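Notes for week 9, Drawing Everyday Things (Tuesday group, but the evening people can use these too)

Hi all! A few of you asked me to write up what I ramble about while you're setting out your pencils, so here goes. This week is the plain cup. I know, I know, after the boots and the cauliflower it feels like a step down. But I've taught this unit at Hjaltested for years and the cup is where people get properly stuck, and then properly unstuck, so please don't skip it.

## Part one: looking down into it

Put your cup on the floor and stand over it. From up there the opening is nearly a circle, just slightly oval, and you see a lot more of the inside than you expect to. Most of us draw the inside too dark. We think "inside, so, shadow" and reach for the 4B. 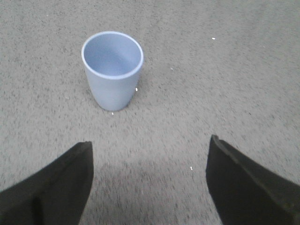 *Reading time: 9 minutes, longer if you draw along*

Look at how pale the inside of the blue cup stays. The far wall is a touch lighter than the near one, and the rim is the lightest thing on the whole cup, almost white. I'd leave the rim as bare paper and draw everything around it first. Once you've put tone on a rim you never quite get it back (I have a drawer full of gray rims to prove it).

Then the carpet. Please don't draw every fleck! Zaid Nassar did this in the March session and was still dotting when we turned the lights out. Lay in one even medium gray, let it be a bit patchy, then put your darker flecks in near the cup and let them get vague as you move away. Bits of white lint can stay or go. I like one or two, they tell you it's a floor.

Spend real time on the base. There's a soft dark edge where the cup meets the carpet, and if you draw it as a hard line the cup looks pasted on. Smudge it with your finger. Yes, I'm giving you permission.

**Exercise A.** Same cup, three drawings, five minutes each: standing over it, sitting in a chair, lying on your stomach. Watch the oval get thinner as you go down.

## Part two: from the side, on something shiny

Now we move the cup up to a stone counter and everything changes. The opening closes to a thin light line and what you're mostly drawing is the outline, which tapers from the mouth down to a rounded base. Hold your pencil out at arm's length and check that taper on both sides. People lean one side in and forget the other, and you get a cup with a limp.

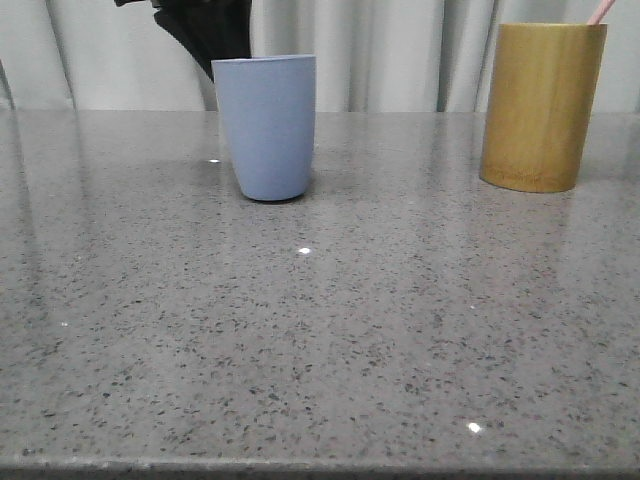 by Sawsan Karaki, with corrections from Aurélien Pichon

Two things to practice with this one. First, the reflection under the blue cup. It's blurry and bluish-gray, much duller than the cup itself, and it runs straight down. Keep your strokes vertical and keep them soft. If your reflection has crisp edges you've drawn a mirror, and polished stone is a good deal mushier than that.

Second, color. The blue is a periwinkle, and over to the right you've got a bamboo cup in a mustardy golden tan, so you have a cool one and a warm one to compare. Squint until they're just two patches. Which is darker? Write your guess in the margin before you pick up a colored pencil. Bilal Issa and I disagreed on this for most of a coffee break.

For the speckles in the counter, same advice as the carpet, only the flecks are finer and there are some pale ones mixed in. Pull a few broad lighter streaks down through the middle and right with a kneaded eraser and the whole surface goes glossy. So satisfying!

**Exercise B.** One full page, both cups, in color. Reflections last.

Bring both exercises on Tuesday, finished or otherwise, plus a kneaded eraser if you own one. Next up is glass, so find yourself a jar with the label soaked off.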